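Maintained by the Manipulation Software Group, Van Hecke, Stindisberg site. Last reviewed 2025-10-11.

# Virent Grasp Planner

Virent is the perception and grasp planning package used for picking small electrical components from shallow trays. It takes color frames from a wrist camera, together with the current arm pose, and returns a ranked list of grasp candidates. It does not command the arm directly. Motion is handled by the cell controller, which may reject any candidate it receives.

This document covers installation, configuration and the known limits of the current release. Questions about the controller interface should be sent to Dwight Chisholm. Questions about the perception models should be sent to Sylvie Fehr.

## Package contents

| Directory | Purpose |
|---|---|
| `segment/` | Part and cable segmentation |
| `plan/` | Candidate generation and ranking |
| `bridge/` | Message layer to the cell controller |
| `replay/` | Offline playback of recorded picks |
| `config/` | Tray, gripper and part class files |

The `legacy/` directory was removed in August. Sites that still depend on the old ranking function should remain on the previous release until their configuration files have been converted.

## Installation

1. Clone the repository to the cell workstation.
2. Run `make deps`, then `make install`.
3. Copy `config/site.template.yaml` to `config/site.yaml` and enter the camera calibration path.
4. Run `virent check`. All checks must pass before the bridge is started.

The package must be installed under the service account. Personal accounts do not have write access to the log directory, and the bridge will stop at startup without a clear message. Zachary Fortin has an open ticket for this.

## Configuration

The following settings are read once at startup:

```
planner:
 max_candidates: 17
 timeout_ms: 200
 cable_margin_mm: 14
bridge:
 queue_length: 1000
 on_overflow: drop_oldest
```

`cable_margin_mm` sets the smallest permitted distance between a closing finger and any pixel group labeled as cable. Lower values produce more candidates and a higher risk of pinching a lead. Changes to this value require approval from Isabelle McKinnon and must be recorded in the site log.

If the timeout is reached, the planner returns the candidates it has ranked so far and sets the `partial` flag. The controller at Cleltercombe treats a partial list as a failure. The controller at Stindisberg accepts it.

## Part classes

Each detected item receives one class:

- `solenoid`: body, coil and plunger are labeled as a single part. Attached leads are labeled separately.
- `connector`: housing only.
- `terminal`: crimped ends, with or without an insulating sleeve.
- `harness`: two or more wires that travel together for most of their length.
- `unknown`: anything else inside the tray rim. The planner avoids these items and does not propose grasps on them.

The gripper fingers are masked before segmentation. The mask is taken from the gripper model and the reported finger opening, so it does not include the cable. A cable that passes over the fingers must be found by the segmentation model in each frame.

The wrist view also limits what can be known about a part between the fingers. Its lower portion is often hidden, and the planner relies on the visible top and front face to estimate its orientation.

A solenoid lying diagonally with its leads extended is assigned a grasp axis from the body alone. The leads are added to the keep-out region.

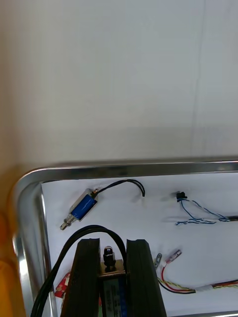 ## Known limitations

- Bright reflections along a polished tray rim can be labeled as `terminal`. Setting `rim_filter: strict` removes most of these detections, along with real terminals that touch the rim.
- Thin twisted pairs are sometimes split into two harnesses where the strands separate and rejoin.
- Translucent sleeves on a white liner are detected poorly. No workaround is available in this release.
- Printed labels are not read. Part numbers must come from the work order.

## Reporting a fault

Attach the replay file, `site.yaml` and the output of `virent check --full`. Reports without a replay file will be returned to the sender. Dwight Poirier assigns incoming reports at both sites.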